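Fórum > Robótica e automação > Manipulação e garras

Tópico: Preensão em caixa aberta, resultado do método de duas etapas

nsuwannarat escreveu em 6 de fevereiro de 2020:
Terminei a comparação que tinha prometido. Foram 966 tentativas de preensão com objetos domésticos variados dentro de uma caixa de chapa, metade com a política treinada direto e metade com a de duas etapas (primeiro escolhe a região, depois corrige a orientação da garra durante a descida). A de duas etapas falhou em 11% das tentativas e a direta em 34%. O braço é um KUKA e a garra é a mesma nos dois casos. 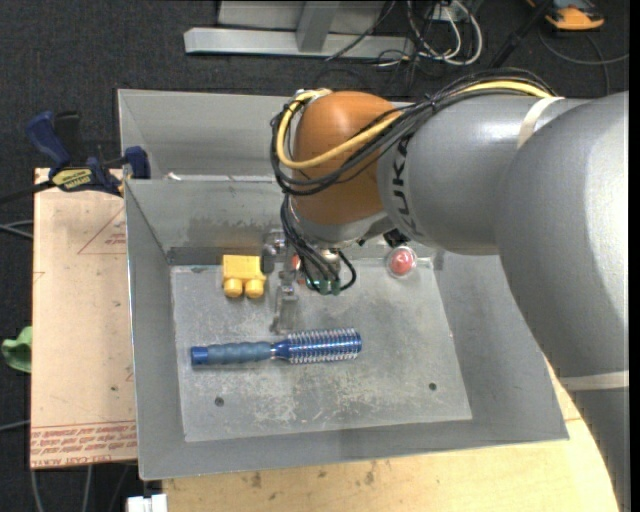
Os objetos compridos foram os que mais ganharam com a correção na descida. Com bloco de montar a diferença é pequena, as duas políticas pegam quase sempre. O código é uma adaptação do Sumine, mudei só a função de perda.

elsie_w escreveu:
Você sorteou a ordem das políticas ou rodou uma inteira e depois a outra? Se foi em sequência, a calibração pode ter mudado no meio e aí a comparação não vale muito.

nsuwannarat escreveu:
Em blocos alternados. Recalibrei no começo de cada bloco.

mlema escreveu:
Concordo com a Elsie que falta detalhe. E discordo da conclusão sobre a correção na descida. No Urio tivemos um ganho parecido só baixando a velocidade de aproximação, sem segunda etapa nenhuma. Qual foi a velocidade em cada política?

nsuwannarat escreveu:
A de duas etapas desce mais devagar, sim. Leva uns 2 segundos a mais por tentativa.

mlema escreveu:
Então são duas variáveis mudando juntas. Eu rodaria a direta com a velocidade reduzida antes de publicar qualquer coisa.

c.landry escreveu:
Acho exagero. Se fosse só velocidade, o bloco de montar também teria melhorado.

elsie_w escreveu:
O bloco já estava perto do teto, não tinha para onde melhorar. O teste que a Mwanaisha pediu faz falta.

nsuwannarat escreveu:
Certo, rodo a direta na velocidade baixa e posto a tabela por objeto em março.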